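# Tralido 518 PC tool kit: a review after ten builds

I bought the Tralido 518 when I started taking in old desktops to fix up and pass along. It sits in the middle of the range, one step above the small 204 kit I used before. I've now had it on the bench for ten machines, most of them office towers with processor swaps, and I have a fair idea of what it does well.
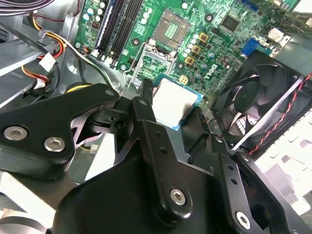
Processor work is where a cheap kit lets you down first. On an LGA board the pins are in the socket, they are tiny, and one dropped screwdriver will finish the board. The Tralido drivers are long and thin in the shaft, so my hand stays up and out of the case when I'm taking a cooler off. The magnet in the tips is strong enough to hold a motherboard screw sideways. I had no drops over an open socket in ten builds, and I can't say the same for the 204.

The retention lever on a socket doesn't need a tool, but on older boards it can be stiff. The kit's flat nylon pry bar gets under the end of the wire without scratching anything. I use it on memory slot latches too, when a big cooler is in the way of my thumb.

What you get:

- one handle with a spinning cap
- two long shafts, one short
- a bit tray with Phillips, flat, hex and Torx
- nylon pry bar and two spudgers
- blunt tweezers and pointed tweezers
- wrist strap with clip
- a parts tray with a lid

The handle is good. It's a bit fat for small hands. Safta Voicu, who does the laptops at the same bench, prefers her old Ila driver for that reason and only borrows my bits.

The tweezers are the weak part. The pointed pair didn't meet at the tips when new, and I had to bend them. The blunt pair is fine for jumpers. The wrist strap clip is loose and slides off painted metal, so I clip it to a bare edge of the case.

The parts tray has shallow wells. Four cooler screws fit in one well and that's the limit - any more and the lid won't shut. I keep processors in their plastic shells anyway.

One bit has worn so far, the number 2 Phillips. I ordered a spare from Brornbridge in July and it came with the wrong shank. The second one fit.

Worth buying if you build or repair desktops regularly. For a single upgrade, the 204 and a separate long Phillips will do the job for less.

Score: 4 out of 5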